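Susavholm 셀 작업 노트 (시뮬레이션 쪽)
10월 11일 수요일

지난주에 적다 만 데서 이어서 쓴다. 양팔 셀의 시뮬레이션판을 Plernoso에 있는 실제 셀과 다시 맞추는 일인데, 하루면 끝날 줄 알고 달려들었다가 이번 주도 벌써 한가운데까지 왔다. 나중에 보는 사람이 (아마 석 달 뒤의 나일 텐데) 어디를 왜 건드렸는지 알 수 있게 좀 길게 적어 둔다. 급한 사람은 맨 뒤의 "남은 일"만 봐도 된다.

먼저 지금 상태부터. 왼팔 베이스는 지난번에 잡은 위치 그대로고, 오른팔 베이스만 테이블 쪽으로 조금 당겼다. 원래 값이 2월에 실제 셀을 옮기기 전에 잰 것이었는데, 그걸 여태 아무 생각 없이 쓰고 있었다. 설정 파일 주석에 Grajales 도면 기준이라고 떡하니 적혀 있으니 다들 믿을 만도 했다. Grajales 도면은 옮기기 전 도면이다! 새 도면은 공유 폴더의 "셀 이전 후" 밑에 들어 있고, 옛것은 파일 이름 앞에 "구"를 붙여 두었다. 혹시 로컬에 복사해 놓고 쓰는 사람은 이참에 지우고 새로 받아 주면 좋겠다.

베이스를 옮기고 나서 제일 먼저 긴 판 작업을 돌려 봤다. 판을 양쪽 가장자리에서 잡는 그 작업 말이다. 예전에는 오른팔이 접근 자세까지는 멀쩡하게 오다가 마지막에 손목이 꼬이듯 한 바퀴 도는 일이 잦았고, 우리는 그걸 경로 계획기 탓으로 돌리고 있었다. 계획기에게 미안한 일이다. 베이스 위치가 틀려 있으니 목표 자세가 관절 한계 바로 옆에 걸렸고, 계획기는 나름대로 살길을 찾아 돌아갔던 것이다. 베이스를 고친 뒤에는 접근 자세에서 손목 관절에 여유가 꽤 생겼고, 같은 시드로 다시 돌려도 그 이상한 회전이 나오지 않는다. 로그에서 손목 각도만 뽑아 그려 봤는데 곡선이 얌전해서 기분이 좋았다.

판은 테이블 안쪽에서 앞 모서리까지 길게 놓는 배치를 그대로 쓴다. 판 앞쪽 끝이 테이블 앞 모서리보다 살짝 나와 있는 것도 그대로 두었다. 안쪽으로 밀어 넣으면 그림은 깔끔해지는데, 그러면 잡는 지점이 팔에서 멀어져서 어깨를 쭉 뻗은 자세가 된다. 그 자세로 판을 들면 실제 셀에서도 판이 잘 떨린다고 Geeta가 지난번에 얘기했었다. 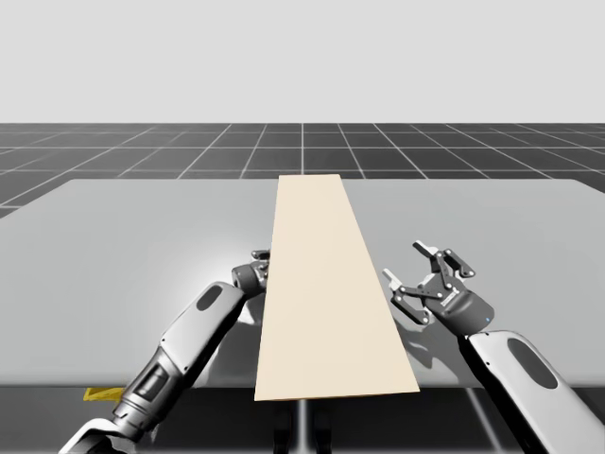 긴 판 작업, 접근 단계. 왼쪽 그리퍼는 판 가장자리에 거의 붙어 있고, 오른쪽은 손가락을 벌린 채 판에 아직 닿지 않은 상태.

양팔 타이밍 얘기를 좀 해야겠다. 두 팔이 동시에 닿게 하려고 그동안 별짓을 다 했는데, 결국 왼팔을 기준으로 삼고 오른팔이 맞춰 들어오는 쪽으로 정리했다. 왼팔이 먼저 자리를 잡고 멈추면 그 자세를 읽어서 오른팔 목표를 다시 계산하고, 그다음 오른팔이 마지막 구간을 천천히 들어온다. 동시에 들어올 때보다 시간은 더 걸린다. 대신 판이 옆으로 밀리는 일이 확 줄었고, 밀리더라도 왼쪽에서 받쳐 주니 어느 쪽으로 밀렸는지 읽기가 쉽다. 속도는 나중에 욕심내도 늦지 않다고 본다. Geeta는 조금 아쉬워하는 눈치였지만, 실제 셀에서도 어차피 마지막 구간은 감속을 걸어야 하니 결국 같은 얘기가 될 것 같다.

판 충돌 형상도 손봤다. 보이는 형상과 충돌용 형상이 따로인데, 충돌용 쪽 두께가 보이는 쪽보다 얇게 들어가 있었다. 누가 언제 그렇게 해 놓았는지 이력을 뒤져 봤더니... 나였다. 봄에 관통 경고를 없애 보겠다고 임시로 줄여 놓고 되돌리지 않은 것이다. 커밋 메시지에 "임시"라고만 적혀 있어서 얼굴이 화끈했다. 앞으로 임시라고 쓸 때는 언제 되돌릴지도 같이 쓰기로 하자. 나부터 그러겠다. 두께를 되돌리고 나니 관통 경고가 다시 조금 뜨는데, 접촉 허용값을 조정하니 대부분 사라졌다. 바꾸기 전 값은 설정 파일 안에 주석으로 남겼다.

점심 먹고 와서는 그리퍼에 매달렸다. 오늘 노트의 진짜 주인공은 사실 이쪽이다.

우리 그리퍼는 손가락이 링크로 엮인 형식이라 시뮬레이션에서 늘 골치다. 실물은 구동부를 움직이면 나머지가 기구적으로 따라오는데, 시뮬레이션에서는 그 닫힌 고리를 어떻게든 흉내 내야 한다. 예전 모델은 링크 관절을 전부 구동 관절에 비례해서 따라가게 묶어 놓은 단순한 방식이었다. 허공에서 여닫을 때는 흠잡을 데가 없다. 문제는 뭔가를 물었을 때다. 손가락은 물체에 막혀 더 못 가는데 따라가는 관절들은 수식대로 계속 가려고 하니 서로 싸우고, 그 싸움이 물체에 잔떨림으로 전달된다. 캔을 집어 놓고 가만히 두면 캔이 아주 조금씩 돌아가는 현상이 있었는데 (다들 "캔이 춤춘다"고 부르던 그것) 원인이 여기에 있었다고 본다.

그래서 안쪽 링크와 바깥쪽 링크를 진짜로 핀에서 이어 주고, 비례 구속은 좌우 대칭을 맞추는 데만 남겼다. 고리를 닫으면 솔버가 힘들어하니 링크 질량을 너무 작게 두면 안 된다. 처음에 부품 자료에 있는 값을 그대로 넣었다가 손가락이 부르르 떨면서 벌어져 버려서 한참 웃었다. 회전 관성에 바닥값을 깔아 주고, 핀 관절마다 감쇠를 조금씩 넣었더니 얌전해졌다. 감쇠를 너무 많이 주면 닫히는 속도가 실물보다 굼떠지니 욕심은 금물. 지금 값은 실제 셀에서 녹화해 둔 여닫기 로그와 겹쳐 보면서 맞춘 것이고, 여는 쪽은 잘 맞고 닫는 쪽은 끝부분이 살짝 늦다. 끝이 늦는 건 모터 전류 제한을 흉내 내지 않은 탓이 아닐까 의심하고 있는데 아직 확인은 못 했다.

작업 순서를 적어 두면 이렇다. 나중에 다른 그리퍼를 붙일 때도 비슷하게 하면 될 것이다.

물체 없이 여닫기부터. 좌우가 같이 움직이는지 보고, 끝까지 열었을 때와 끝까지 닫았을 때 핀 위치가 어긋나지 않는지 본다. 어긋나면 구속 강도를 올리기 전에 핀 원점 좌표부터 의심할 것. 우리는 오른쪽 안쪽 링크의 원점이 아주 조금 틀어져 있었고, 그걸 모르고 강도만 올리다가 오전 한나절을 날린 적이 있다.

다음은 고정된 물체 물기. 물체를 공간에 못 박아 놓고 물려 보면 손가락 쪽 문제만 따로 볼 수 있다. 여기서 떨리면 물체를 풀어 줘 봐야 더 떨린다.

그다음이 풀어 놓은 물체. 캔처럼 둥근 것이 제일 정직하다. 상자는 면으로 닿아서 웬만한 잘못은 가려 주는데, 둥근 것은 조금만 힘이 비뚤어도 돌아간다. 그래서 요즘은 뭘 고치고 나면 무조건 수프 캔부터 물려 본다.
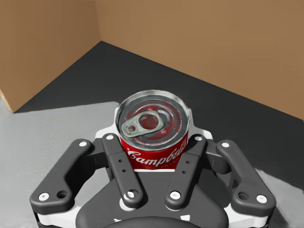 캠벨 수프 캔 파지. 안쪽 링크가 라벨 양옆에 닿아 있고 바깥쪽 링크는 아래로 벌어져 있음. 링크 모델은 새 버전.

마찰은 이번에는 건드리지 않았다. 솔직히 손이 근질근질했지만 링크와 마찰을 한꺼번에 바꾸면 뭐가 효과를 냈는지 알 길이 없어진다. 예전에 Justdale 쪽 셀을 맞출 때 그렇게 했다가 나중에 값을 하나도 설명하지 못해서 처음부터 다시 한 기억이 아직 생생하다. 그때 노트도 같은 폴더에 있으니 심심하면 읽어 보시길. 뒤로 갈수록 글씨에서 짜증이 묻어난다.

잔떨림은 확실히 나아졌다. 물고 가만히 있는 구간에서 캔의 회전 각도를 뽑아 보면 예전에는 한 방향으로 슬금슬금 흘러갔는데, 이제는 처음 물 때 조금 움직이고 그 뒤로는 거의 제자리다. 다만 팔을 빨리 움직이면서 물고 있을 때는 아직 미끄러지는 경우가 있다. 밤새 돌린 2811번 묶음에서 여섯 번 놓쳤는데, 놓친 것들을 하나씩 열어 보니 전부 방향을 급하게 바꾸는 구간이었다. 이건 마찰이든 파지력이든 다음 차례에 볼 일이다. 예전 모델로는 같은 묶음을 끝까지 돌려 본 적이 없어서 나란히 비교할 숫자가 없는 게 아쉽다. 진작 돌려 둘걸.

오후 늦게 Geeta Srivastava가 들러서 같이 화면을 봤다. Geeta는 실제 셀을 만지는 쪽이라 보는 눈이 다르다. 내가 각도 곡선을 자랑하고 있는데 곡선에는 별 관심이 없고, 손가락이 닫힐 때 안쪽 링크가 언제부터 기울기 시작하는지를 여러 번 돌려 보자고 했다. 실물은 물체에 닿는 높이에 따라 손가락이 평행하게 닫히기도 하고 감싸듯 접히기도 하는데, 예전 모델은 어디에 닿든 평행하게만 닫혔다고 한다. 새 모델은 낮은 데 닿으면 제법 감싸는 시늉을 한다. "이제 좀 손 같네요"라는 말을 들었다. 오늘은 그 한마디로 충분히 배부르다.

대신 숙제도 받았다. 실제 셀에서는 한동안 쓰고 나면 핀 쪽에 유격이 생겨서 손가락 끝이 눈에 보일 만큼 놀고, 그래서 정비할 때마다 손가락 끝을 손으로 살살 흔들어 본다고 한다. 시뮬레이션 속 핀은 영원히 새것이니 여기서 잘되던 파지가 저쪽에서는 헐거울 수 있다는 얘기다. 맞는 말이다. 유격까지 기구적으로 넣는 건 과하다 싶고, 파지 목표 위치에 약간의 흔들림을 섞어서 흉내 내 보기로 했다. 얼마나 섞을지는 Geeta가 다음 정비 때 재 온 값을 보고 정한다.

관리 쪽으로도 몇 가지 적어 둔다. 시뮬레이션 셀도 기계처럼 돌봐 주어야 한다는 걸 이번에 뼈저리게 느꼈다. 실제 셀은 베이스 볼트를 풀면 누구나 표시를 남기는데 이쪽은 파일 값 하나 바꾸고 조용히 넘어가기 쉽다. 그래서 셀 설정 폴더에 점검표 파일을 새로 만들었다. 실제 셀에서 뭔가 옮기거나 갈았으면 거기에 한 줄, 시뮬레이션에서 값을 바꿨으면 역시 한 줄. 형식은 따지지 않을 테니 날짜와 이름만은 꼭 남겨 주시길. 그리고 물리 엔진을 올릴 때는 여닫기, 고정 물체, 풀어 놓은 캔, 긴 판을 이 순서로 돌려 보고 나서 본 묶음을 걸 것. 캔까지만 해 보고 판을 건너뛰고 싶은 유혹이 있는데 양팔이 같이 걸리는 문제는 판에서만 나온다.

렌더링은 덤으로 조명만 조금 부드럽게 바꿨다. 오른쪽 손목 쪽 그림자가 너무 진해서 손가락과 판 사이 틈을 눈으로 보기가 어려웠다. 물리에는 영향이 없으니 마음에 안 들면 되돌려도 된다.

남은 일

- 닫힘 동작 끝부분이 늦는 문제. 전류 제한을 넣고 로그와 다시 겹쳐 보기.
- 방향 전환 구간에서 놓치는 캔. 마찰은 그대로 두고 파지력부터.
- 2차 묶음은 예전 링크 모델로도 똑같이 돌려서 비교 숫자 만들기.
- 유격 흉내. Geeta 측정값 기다리는 중.
- 오른팔 마지막 구간 속도. 급하지 않음.
- 옛 Grajales 도면을 가리키는 주석이 아직 2곳 남아 있음. 보정 스크립트 쪽인데, 실행에는 영향이 없지만 누가 또 믿을까 봐 겁난다.
- 판 접촉 허용값 주석 정리 (내가 한다, 이번에는 정말로).

새 링크 모델은 아직 내 브랜치에 있다. 먼저 써 보고 싶은 사람은 가져가도 되는데, 초기 자세 파일도 같이 받아야 한다. 옛날 초기 자세로 띄우면 첫 스텝에서 손가락이 튄다. 밤 묶음은 퇴근 전에 걸어 둘 예정이니 그래픽 장비 쓸 사람은 그 전에 말해 주시길.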